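Chapter 4
Choosing and Testing a Gripper

What you'll get from this chapter
How to set up a fair comparison between two grippers
Why the camera position matters as much as the fingers
How to write down a failed grasp so somebody else can use it
A first look at soft items, which we'll stay with until Chapter 6

I bought my first gripper out of a catalogue. It had a lovely page to itself, a big number for closing force and a bigger number for price, and I was sure I'd made a sensible decision. It picked up machined blocks beautifully! Then I put a face washer in front of it and spent most of an afternoon watching it pinch air, pinch the table and pinch one corner of the washer and let it go again. The closing force in the catalogue was correct. I'd just never asked what I wanted the thing to close on.

So this chapter comes before the one on buying. If you're working through the book in order, you've already built the bench from Chapter 2 and run the homing routine from Chapter 3, and your arm should be stopping where you tell it to stop. If it isn't, go back now. You can't compare grippers on an arm that wanders, and I've had to throw out 219 logged grasps to learn that (a loose wrist bolt, and I'd walked past it every morning for a fortnight).

4.1 What are we comparing?

A gripper test has four parts that can change: the gripper, the arm carrying it, the camera watching it and the controller telling everything what to do. Change one at a time. I know that sounds like something off a school lab sheet, and I also know that on your second day you'll swap the fingers and "quickly" move the camera while you're there. Please don't. When the numbers jump you'll have no idea which change did it.

For the examples in Chapters 4 to 6 I've used the results from the Jalolberg bench, where we ran two controllers against each other over one long January. The Arellano controller plans the whole move before it starts. The Gillmont one corrects as it goes, taking a fresh look from the camera before each step. Same arms, same fingers, same items on the table. Across both controllers we logged 3,225 attempts, and you'll find them broken down by item in the tables at the back of the book.

You'll notice that neither one wins everywhere. Arellano was quicker on anything stiff. Gillmont was slower and a bit fussy to tune, but it coped much better when an item sagged or slid after the first touch, and that's where the interesting marks in your own project are likely to come from.

4.2 Open, closed and in between

Before you run a single grasp, measure the gap between the fingers fully open and fully closed, and write both down. Then do it again with the power cycled. Some grippers come back to a slightly different opening after a restart, and two or three millimetres is plenty to spoil a pinch on thin cloth.

Check the tips too. Are they level? Do they meet flat, or does one touch first? With parallel fingers I like to close them gently on a strip of paper and tug. If the paper slides out one side and holds on the other, the tips need adjusting. It's a five-minute job – well, it's five minutes once you've found the right hex key.

Height is the next one. Coming down on a towel, the tips need to go low enough to catch a fold and not so low that they drag the table covering along with it. We settled on 16 trial heights per item, working down in even steps, and kept the one that gave the most clean pick-ups. A felt-like covering helps here as it forgives a light touch better than bare metal does, though you should record it as part of the setup. Results on felt don't carry over to a steel bench.

4.3 Where to put the camera

One camera will lie to you. A side view is great for judging how far the tips are above the surface, and hopeless at telling you which fold they're over. A high view does the opposite: you see the outline of the cloth nicely and the height hardly at all, and the arm itself gets in the way of the bit you care about most. For soft items I now use both, and I look at them next to each other before I decide what a grasp should be called.

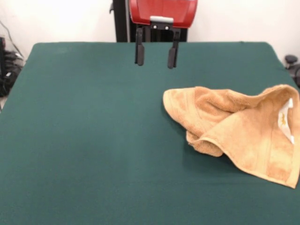 Figure 4.1 Fingers open over the far side of the table, tan towel at the right. 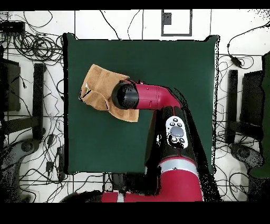

Plotorwood, Jul 11, 2018

Have a look at Figure 4.1 first and try to judge the clearance under the two fingertips. Now go to the second view, with the end of the arm down on the cloth, and ask yourself what you could say about the fingers from that picture alone. Not much, I'd guess. I couldn't either, and it's why your log sheet needs a column for each camera.

Try it on your own bench before reading on. Take one towel, drop it from the same height each time, and save both views with the arm parked and again at first contact. Write down which fold you'd go for using the side view only, then using the high view only. Where your two choices disagree, circle the row. We'll use the circled rows in 4.4, when we start on grasp labels.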